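Aprender a comprar fruta en otra lengua

Llevo dos años viviendo en esta ciudad y todavía preparo las frases antes de entrar en la frutería. 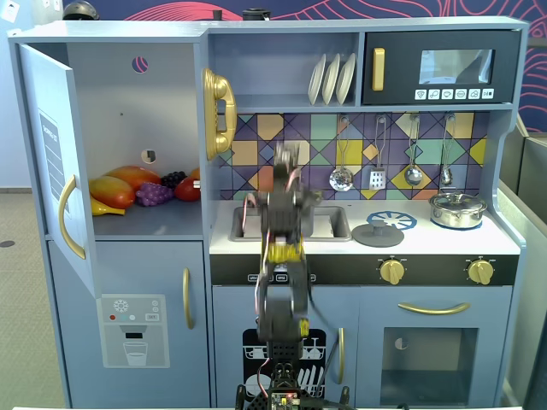 La frutería de mi calle se llama Malletti y la lleva una señora que habla muy deprisa. Al principio yo sabía los nombres de las frutas, porque son las primeras palabras que enseñan en cualquier curso, pero no sabía pedirlas. Mi lista era casi la misma que cabe en una nevera de juguete: mangos, un plátano, uvas moradas, un tomate. Con eso se puede jugar a las cocinas, pero no se puede hacer la compra. La señora me preguntaba «¿para hoy o para mañana?» y yo pensaba que quería saber cuándo iba a volver. Le contesté que volvería el viernes. Me dio unos mangos durísimos y tuve que esperar bastantes días para comerlos.

Mi amiga Fadwa Hajji, que llegó antes que yo y trabaja en una panadería, me explicó que la pregunta era por la madurez. También me enseñó a decir «póngame». Yo decía «quiero», que es correcto según mi gramática, pero suena un poco seco. Otra palabra que me costó es «cuarto». Un cuarto es una habitación, es una hora menos tres partes, y también son 250 gramos de uvas. La primera vez pedí «400 gramos, por favor» y la señora se rió, con simpatía, y me puso medio kilo.

Después está el asunto del turno. En mi país hacemos una fila. En Malletti cada persona entra, pregunta «¿quién es la última?» y se coloca donde quiere, y todo el mundo recuerda su lugar. Yo no hice la pregunta durante meses - me quedaba junto a la puerta y esperaba a que la tienda estuviera vacía. Un sábado esperé hasta 31 minutos. Lo sé porque Hwa-young Oh, mi compañera de piso, me había pedido unos limones y me escribió para saber si me había perdido.

Ahora pregunto siempre, también cuando hay una sola persona y la respuesta es evidente. Me gusta mucho oír cómo me contestan «yo misma» o «servidora». Esta última palabra la busqué en el diccionario al llegar a casa, y me pareció de otro siglo.

Me quedan cosas por aprender. No distingo bien las clases de ciruelas, y cuando la señora hace una broma sobre el precio me río un segundo tarde. La semana pasada me preguntó si quería perejil y dije que no, gracias, porque creía que me lo iba a cobrar. Fadwa dice que es un regalo y que la próxima vez debo aceptarlo. Ya tengo la frase preparada: «Sí, un poquito, muy amable».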